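**Modul Textilpflege und Materialkunde, Lehrbrief 6**
Ammann Bildungswerk, Standort Wovard
Stand: Dezember

## 6.1 Farbechtheit im Haushalt

Unter Farbechtheit versteht man die Widerstandsfähigkeit einer Färbung gegenüber Einwirkungen bei Herstellung und Gebrauch. Für die hauswirtschaftliche Praxis sind vor allem die Wasch-, Reib-, Licht- und Schweißechtheit von Bedeutung. Die Beurteilung erfolgt getrennt nach zwei Merkmalen: der Farbänderung der Probe selbst und dem Anbluten des Begleitgewebes.

Dunkle Färbungen auf Cellulosefasern erfordern hohe Farbstoffmengen. Nicht fixierter Farbstoff lagert sich an der Faseroberfläche ab und kann durch Reibung auf benachbarte Textilien übergehen – auch im trockenen Zustand. Gefährdet sind insbesondere helle Bezüge und gepolsterte Flächen.

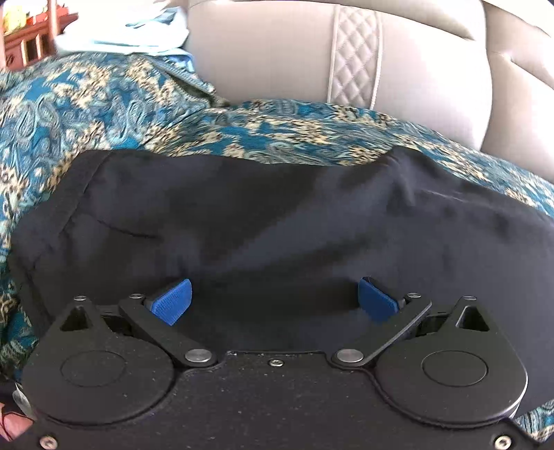
*Abb. 1: Schwarzes Tuch auf gemustertem Stoff in Blau, Petrol und Creme.*

## 6.2 Prüfung der Reibechtheit

Die Reibechtheit wird trocken und nass geprüft. Ein ungefärbtes Baumwollgewebe wird unter festgelegtem Druck über die Probe geführt und anschließend mit dem Graumaßstab verglichen. Note 5 bezeichnet den besten, Note 1 den geringsten Wert. Die Nassreibechtheit liegt bei dunklen Färbungen in der Regel unter der Trockenreibechtheit.

Im Unterricht wird ein vereinfachtes Verfahren angewendet:

1. Weißes Baumwolltuch glatt über den Zeigefinger spannen.
2. An verdeckter Stelle mit gleichmäßigem Druck reiben.
3. Vorgang mit angefeuchtetem Tuch an einer zweiten Stelle wiederholen.
4. Ergebnis bei Tageslicht beurteilen und im Prüfbogen vermerken.

## 6.3 Folgerungen für die Pflege

Neue dunkle Textilien sind vor dem ersten Gebrauch separat zu waschen. Maßgeblich ist stets das Pflegeetikett; fehlt es, ist die Behandlung nach der empfindlichsten Faser auszurichten.

**Bearbeitungszeit der Übung:** 90 Minuten. Die Prüfbögen sind im Fachraum Prultstead abzugeben.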